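Notebooks > Materials bench > Adhesion and backing boards

Backing board creep, entry 2 – 01/03/2020

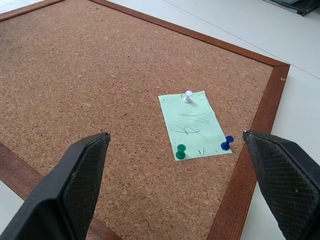 Category: Natural sheet stock / Moisture

Continuing from the October entry. The question is still whether the Duna agglomerated sheet grows more across the roll than along it when humidity goes up, and whether the glue line has any say in it. The Vistar sheet goes in as the comparison. Both were cut from the middle of the roll, since the ends had been stored against an outside wall.

Strips are 300 mm long and 40 mm wide. One set runs with the roll, one set across. Edges were cut with a fresh blade against the steel rule. I scrapped the first cross-roll set because the knife tore granules out at the corners and left nothing square to measure from.

Conditioning: dry cabinet overnight, measure, damp cabinet overnight, measure, back to dry. Lengths taken on the long caliper with the strip held flat under the glass plate. Without the plate the readings wander by more than the effect.

Unglued strips, Duna: clear growth in both directions, larger across. Return to dry is incomplete. The strips keep a small set after the first cycle and then repeat well. Vistar is closer to equal both ways and comes back nearer to its starting length. I would not put a ratio on either one until the second batch is through.

Glued strips: Pacheco white glue on fiberboard, 1000 g weight on each overnight. Length change is mostly gone, as expected, but the backing bows toward the cork on drying. The bow is worse where glue was spread to the very edge. Strips with a bare margin stayed flatter and lifted slightly at the ends. Neither is good enough for a framed panel, where the rebate will hold the edge down and push the movement into the middle.

Fulgencio Esquivel thinks the bow comes from water in the glue and has little to do with the sheet. Fair point. He suggests a contact adhesive as a control – Rallness if there is any left in the cabinet, and the can needs checking for skin before use. If the bow disappears with it, most of the October results need to be read again.

To do:
– repeat the glued set with contact adhesive, same weight
– glue cork to both faces of one backing piece, see if it balances
– recalibrate the damp cabinet sensor, it drifts after the door has been open
– mark roll direction on the offcuts before they go back on the shelf

Raw readings are in the green folder, behind the October sheets. Cross-roll strip C has a chipped corner, measured from the other side.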